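Greenhouse and potting bench check, June, Skikach allotments, plot 39
Checked by Raquel Correia, 7:15 a.m.

- [x] Paths swept, hoses coiled. *Hose by the north door is still on the old bracket — replace.*
- [x] Glass panes, no cracks
- [ ] Extension lead off the floor. *Not done. Second month running.*
- [x] Feed and slug pellets locked up. *Key is on hook 15, not in the drawer.*
- [x] First aid tin. *Plasters low, Birger to bring more.*
- [ ] Door closer. *Slams. Needs a new spring.*

## Watering cans and bench

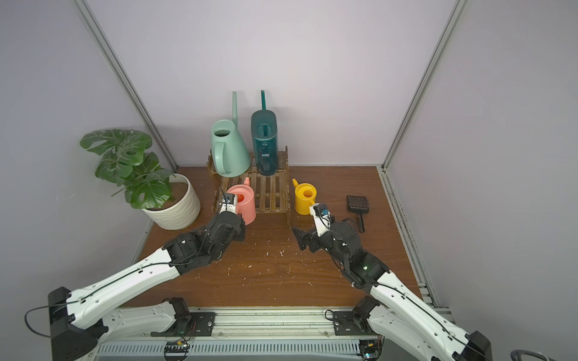
Cans get emptied after use and go back on the slatted shelf, tall ones on the upper tier. Check handles and spouts for splits before filling. The mint-green one and the dark teal one are where they should be, but the long spouts point straight up and are at face height for anyone leaning over, so turn them to the wall. Bench top needs a brush down, white specks all over the middle.

- [ ] Bench brushed
- [ ] Spouts turned

Jonatan to recheck both and sign below.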